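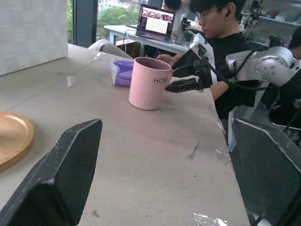

Opening a foreign currency account for small payments – worth it?

I get paid in euros three times a year by a client in Colombo, up to 900 each time, and my bank in Plevstead changes it to dollars the day it lands. I compared the last payment with the mid rate that morning and the bank had taken a good deal more than the fee it lists. I sell plain things, like a pink mug with ribbed grooves around the lower half, so margins are thin. Would a euro account let me wait for a better rate, or do I just end up guessing?

Debora Russo
February 2022
477 views

Ginevra Ferri
You would be guessing, but the account can still save you money. The bank's cost is mostly in the spread – the gap between the mid rate and the rate you get – and it is charged on every conversion. If you hold the euros and convert once a year, you pay any flat fee once instead of three times. The spread is a percentage, so batching won't shrink it unless the bank has better rates for larger amounts. Ask for the spread in writing. Also check for a monthly charge on the account, which could eat the whole saving.

As for waiting, pick a date and convert on it. I held euros from September hoping for a bounce and got a worse rate than I started with.
7 likes

Matska
Just ask the client to pay in dollars. Mine did it no problem.

Ginevra Ferri
That can work, but then the client's bank does the conversion and the client may want the price lowered to cover it. Agree on that before you change the invoice.

3 comments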